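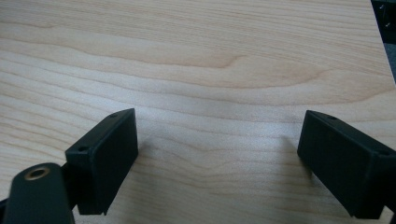
*Fig. 1. The tabletop, with the long loop in the grain near the top.*

## Living With One Table: My Materials and Surfaces Report

When we got the assignment to pick one surface and stay with it for the whole term, half the class went for floors or countertops. I went for a table, mostly because I already eat, study and fold my laundry on it (sometimes all in the same evening). My roommate Kha La was not thrilled that our only table was about to become homework, but she came around once I promised to do all the wiping.

The table came with the apartment. There's no label on it anywhere, and I crawled underneath with a flashlight to check. The landlord thinks it came from a shop called Kakis that used to sell furniture near the bus station, but he also thought our fridge was new, so I'm leaving that as a maybe.

### What kind of wood is it?

My first guess was maple. Kha said birch. We argued about this for way longer than we should have! Both are pale, both come as veneer, and both can look creamy or a little honey-colored depending on the finish. I borrowed the sample fan from the workshop and held every light chip against the top, one after another, and the two closest ones were the maple and the birch. So that didn't settle anything.

What I can say is that the pattern is a lot stronger than I'd noticed in a whole year of eating cereal on it. The lines run in long, soft waves with wide pale stripes in between, and then near the middle there's a place where they bend into a stretched-out loop. Our instructor calls this "cathedral" figure. You get it when the cut goes through the growth rings at a shallow angle, so the rings show up as arches and points. If the cut goes straight across the rings you get plain, tight lines instead, which I used to think was just what wood looked like.

I got a bit obsessed with the loop. I laid tracing paper over it and followed the darker outline with a soft pencil, and the tracing is in the appendix. It's not my best drawing (the paper slid twice), but you can follow how the line dips and then flattens out as it goes off to the right. Kha says it looks like a fish. I think it looks like a canoe, and it's my report.

### Light and shine

I'd planned to write one sentence about the finish and move on, and then it turned into the part I spent the most time on. The top has a faint satin sheen. It isn't glossy like the tables in the library, but it does catch the light, and where it does, the grain goes washed out and harder to read. If you only looked at that bright part you'd say the wood was almost plain.

So I made myself a little routine. Three times a day for most of February I sat in the same chair and marked on a sketch of the table where the bright patch was. In the morning it sat near the window end. By lunch it had moved toward the middle, and in the evening, with just the ceiling lamp on, it was smaller and stayed put. I ended up with 28 sketches I could use. A few others had to go because I'd forgotten to write down the time, which made them useless, and one had soup on it.

The color shifted too. Away from the glare the wood looked warmer and a bit darker, and I kept wondering if that was real or just my eyes adjusting. I tried looking through a cardboard tube so I'd see only one small spot at a time. The warm spots still looked warm through the tube, but less so than before. I would love to measure this properly with a color meter, if anyone in the department has one they're willing to lend to a person who spills soup.

### The wiping test

This was my favorite part. I wanted to compare two everyday cleaners, so I bought a bottle of Rozīte (it smells like roses, a lot) and a bottle of Fesuro, which says "for sealed wood" on the back. I didn't want to wreck a table that isn't mine, so I did all the rough stuff on a spare veneered board from the workshop scrap bin and kept the real table for gentle wiping only.

I taped the board down the middle, Rozīte on one side and Fesuro on the other, and wiped each side 300 times with a damp cotton cloth. My plan said 1,000. My plan was written by somebody who had never wiped anything 300 times in one sitting. I split it over three evenings and listened to a podcast about shipwrecks.

Results, as well as I can judge by eye and fingertip:

- The Rozīte side felt a little sticky until I went over it with plain water.
- The Fesuro side dried faster and left no streaks that I could see.
- Neither side changed color next to the strip under the tape.
- The edge of the board got rough on both sides, and I think that was the water getting in and not the cleaner.

The last one surprised me. I'd been so busy with the face of the board that I hadn't thought about the edges at all. After that I went around our real table with my finger, and one corner does feel slightly raised. Kha now has a coaster rule and enforces it on everyone, including me.

### Problems and what I'd change

Doing the shine sketches by hand was slow, and my sense of where the bright patch ended changed from day to day. Next time I'd put strips of masking tape along two sides as rulers so I could write down actual positions. I'd also ask a second person to do the sticky test without knowing which side was which. I did offer Kha the job, but she could smell the roses from the hallway, so that was over before it started.

I also should have picked my test board more carefully. Its grain was straight and dull, nothing like the table's, and the finish may be different too. I asked the workshop which one it was and they said it was from an old Votport shelf project and that the paperwork had gone out with the recycling.

### Where it stands now

I still don't know if it's maple or birch. The workshop technician has offered to look at a sliver under the microscope, but I'd have to take the sliver from a table that belongs to my landlord, and I haven't worked up the nerve to ask him. Kha has written "BIRCH" on a sticky note and put it on the fridge.

The tracing, the 28 sketches and the taped board are in the box I handed in with this report. Please keep the board flat, because one end has started to lift.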